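Notes on filming a city you are only allowed to drive through

Chenxi Yuan's car film of Clundlow runs 20 minutes and has no cuts. The permit allowed one vehicle, one route and no stops except at signals. I watched it 3 times on 17th March, mostly to work out the mount.

The camera sits low behind the windshield, left of the mirror. Exposure is locked. You can tell at the Kesutard tunnel, where the picture goes nearly black and stays that way until the exit. Auto exposure would have pumped at every lamp.

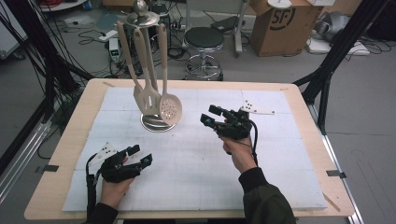 Utensil stand with three beige tools, mat on the table.

Shutter speed is my main complaint. Signs along the harbor road are sharp in every frame, so the motion stutters at anything over walking pace. A neutral density filter would have fixed it. The sound is cabin noise with the fan on, and the fan changes speed after the second bridge.

The route skips the Nokard district entirely. The permit map, which Yuan posted in May, shows that section crossed out by hand. It covers 7 blocks.
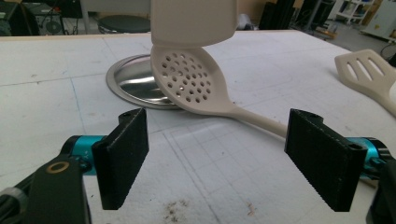
Perforated skimmer and round steel lid.

Stabilization was done afterward in Xia, with a crop I can see at the corners when the car turns. I would have left the shake in. The file is large, and the download stalled on me at 900 MB, so use the mirror link.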